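Reset Rules for Tabletop Robot Work
2025-03-08
By Mayuree Wiriya

A reset rule is a written agreement about what a robot's table should be like before each run begins. I've kept the rules for our arms for a while now, so this entry leans on what I know (and on a fair bit of arguing!).

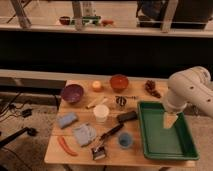
People mix up reset rules with safety rules all the time, and I get why, they often live on the same sheet of paper. Safety rules cover the person: where you stand, who can reach the stop button, when hands are allowed near the arm. Reset rules cover the stuff. Sponges, cups, bowls, toy fruit, a tray, whatever the task calls for, plus where each thing may go and how much it may wander between runs.

Types of reset

There are two main kinds. In a fixed reset, every object goes back to a taped or penciled spot. It's great for comparing one version of your software with another and pretty dull to do 91 times. In a loose reset, you shuffle things inside an agreed area, so the arm can't get by on memorized positions. The Varnico rules, which we started from, ask for a loose reset with a fixed one after every 10 runs as a check. I love that idea and still forget the check more than I'd like.

Clutter

Clutter means objects on the table that the task doesn't need. Some folks ban it. I think a good rule says how much is okay and where it can sit, then leaves it alone! A brush handle poking into the path of the arm is a different problem from a bowl parked at the back, and your sheet should say so. Ours also says cables stay off the tabletop and spare items stay out of the arm's reach.

Writing it down

Log the reset type, the object list, and anything you moved by hand in the middle of a run. Sunee Sitthichai went back through 276 of our old logs last April and found 5 different names for the same tray, so we now have a naming list (the Protberg people use a similar one). If you stop a run, mark it stopped. Please don't delete it, even if it's embarrassing.

Comments

Leite: What do you do about soft things? A cloth never folds the same way twice.

Mayuree Wiriya: We only fix the corner nearest the operator and let the rest land how it likes.

skurport_fan: We tried penciled spots and they rubbed off in a week. Tape for us.

benchside: Is the check run counted in the 10 or on top of it?

Mayuree Wiriya: On top! I should add that.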